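Subject: Re: [vernville-schools] Drevlow grant, the second round

Freya, thanks for the notes. I read them twice and then read the application form, which took longer and had a worse plot.

I've put my answers under your two points so the rest of the list can follow along. The deadline is 29th September and the portal at Tullitz closes at noon, their time. 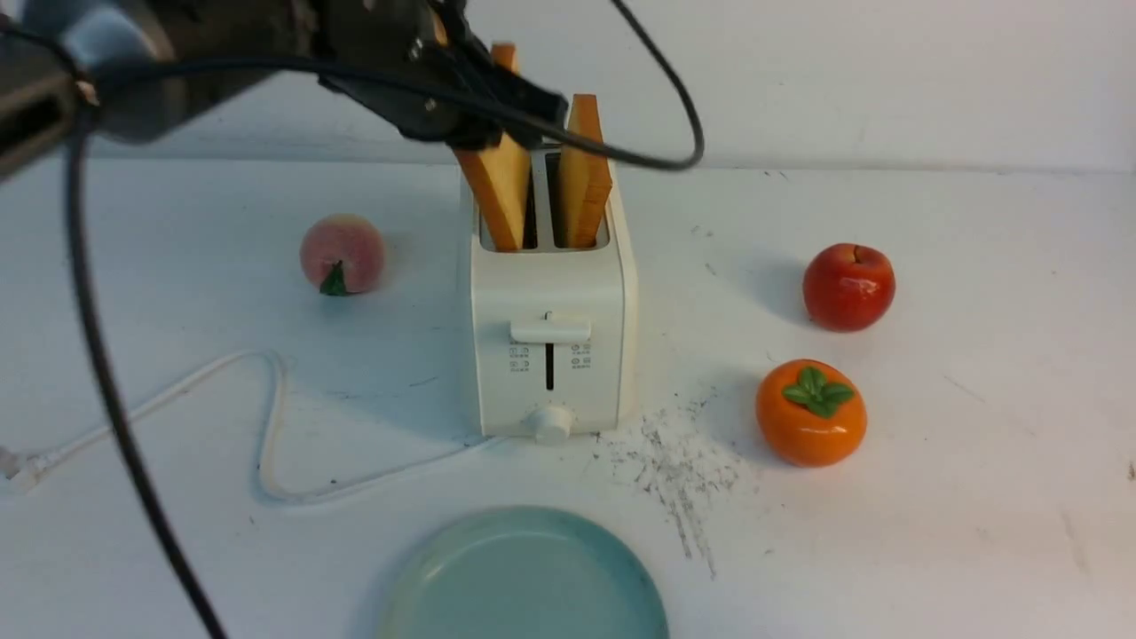
1. The match

On March's call, Freya Blackburn wrote:
> Drevlow wants the district to put in $100 for every $900 they
> give. Is that cash, or can we count staff hours?

Cash. I asked. They were very nice about it, in the way a parking meter is nice. Staff hours can go in the narrative, where they will be admired and not counted. The business office says the match can come out of the Mai Elementary carryover, provided we ask before it gets spent on something else.

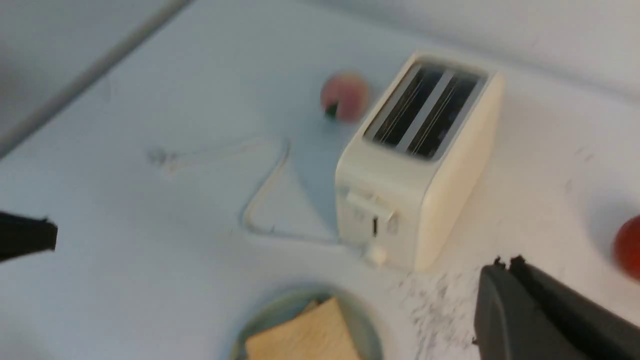
Which brings me to the carryover. It has to be requested by the principal, on the long form, and the long form wants a budget code that was retired in the spring. Use the old code. The system accepts it, then sends you an email saying it didn't. Ignore the email.

2. The reading tutors

The first round paid for 8 tutors at Mai and none at the middle school, and the middle school has noticed. I'd like to split them evenly this time. I know the case for keeping them together — training is easier, and so is parking — but we told the school board this was a district program, and I would like that to be true by winter.

If anyone objects, please do it on the list and before the draft goes in.

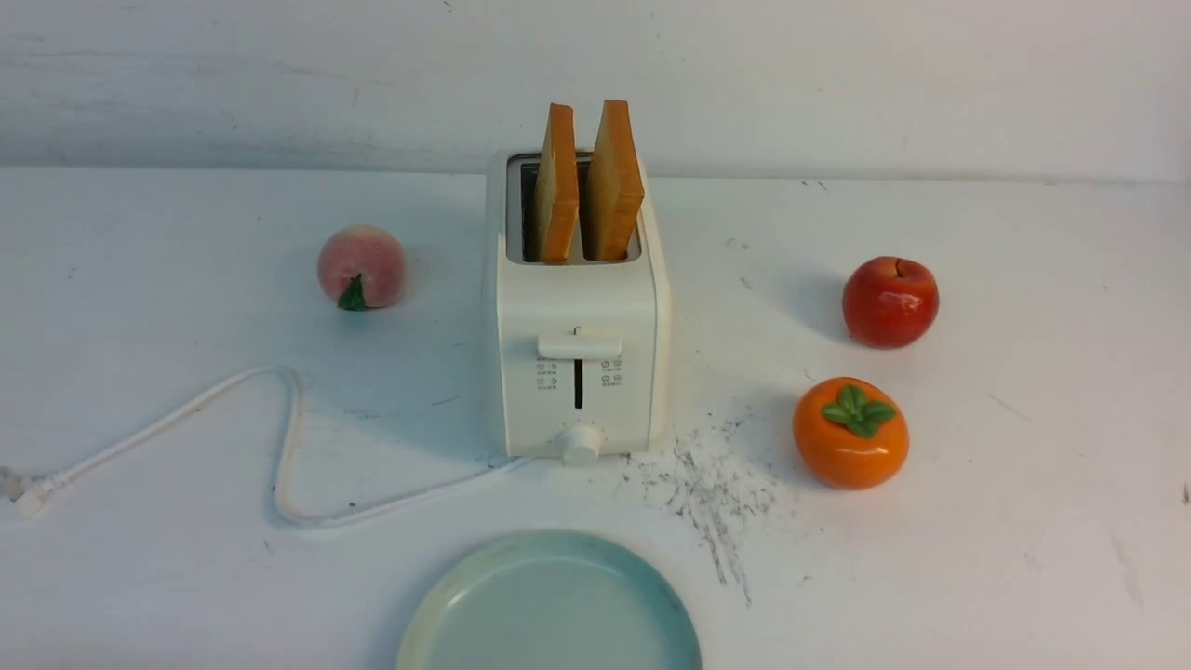
Freya Blackburn adds that she isn't against the split, but she wants the tutors' hours written into the application this time, so that a tutor can't be turned into a lunch monitor by October. Fine by me. I'll put it in section 2 and send the draft around tonight.

Gemma Rowbotham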